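Home Projects Reports Partners Contact

Restex sorting and folding line: progress report to Plenora
April 5, 2025
From: Guilan Tang

Short one this time, full costs to follow. Spent most of the month on the demonstration station at Hawthorne. Packing staff do the job with a pair of hand-held grippers, one in each hand, and the arms will learn from those recordings. Table set up with the compartment organizer and tray, tape at the front corners so the station doesn't creep.

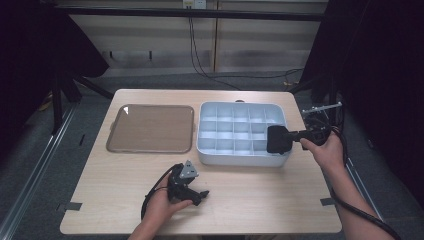

Recordings
Target is 2,000 by August. We have 100 we'd call clean. Slower than planned, mainly down to pad wear and people needing time to get used to the grip. Replacement pads on order from Jinero, no delivery date yet, have chased.
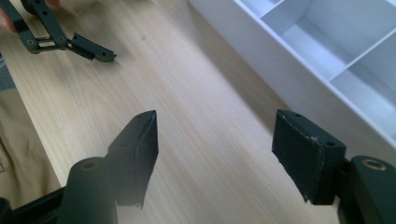

Gripper fingers at the table, showing wear on the pad edges.

Fabric is the hard part. Small parts into compartments went fine after a day or so, cloth didnt. Staff found it works better to pinch one edge and bring the second gripper in to the same place, so thats now in the instructions.
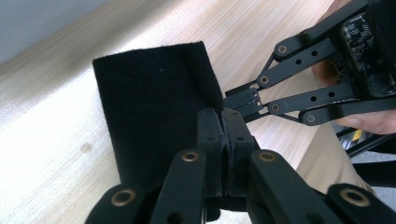
Staff side. Five packers trained, three more asked to join. Shifts at the station capped at an hour after complaints of sore wrists. Ryota Ichikawa has agreed with the floor leads that nobody loses hours during the trial, and station time is paid at the higher rate. Main worry raised is what happens to the folding bench afterwards. We don't have an answer yet and have said so. Would like Plenora's view before teh next staff meeting.

Next: fit new pads, redo the cloth recordings that failed checks, first arm test with staff present.

Contact: Guilan Tang, Restex project office | © 2025 Restex | Back to top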